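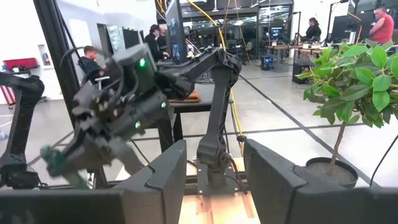
Der Ficus in der Halle, rechts neben dem Aufbau

Dass die Pflanze dem Raum guttue, hatte Josphat Langat schon bei der Besprechung im Februar nicht geglaubt. Plinder hatte sie geschickt, mit Rechnung und einem Faltblatt, in dem das Wort Wohlbefinden 7 Mal stand.

»Sie wächst«, sagte Kornia.

»Das behauptet das Faltblatt auch.«

Er ging in die Hocke und fasste in die Erde. Der Stamm stand ein wenig schief, die Blätter glänzten, und gerade der Glanz machte ihn misstrauisch. Seine Mutter hatte Gummibäume mit Bier abgerieben, wenn Besuch kam. Danach sahen sie zwei Tage lang gesund aus.

»Hast du die poliert?«

»Womit denn?«

Er antwortete nicht. Auf dem grauen Beton hallte jeder Satz nach, und er hatte keine Lust, das Wort Bier durch die ganze Halle zu rufen. Hinten hing das gelbe Kabel von der Decke, das laut Plan längst verlegt war. Auch so eine Behauptung.

»30 Zentimeter in einem Jahr«, sagte Kornia. »Steht hier. Bei ausreichend Licht.«

»Und wer misst das?«

»Du vermutlich.«

Er holte tatsächlich den Zollstock. Sie hielt das untere Ende an den dunklen Topfrand, er das obere an das höchste Blatt, und sie stritten eine Weile darüber, ob ein Blatt zählt, das nach der Seite wächst. Dann schrieb er die Zahl mit Bleistift auf die Rückseite der Rechnung, unter die Kundennummer 3182.

»In 12 Monaten reden wir weiter«, sagte er.

Kornia nahm die Gießkanne. Er sah ihr zu und fand, dass es zu viel Wasser war - aber das sagte er erst, als sie fertig war.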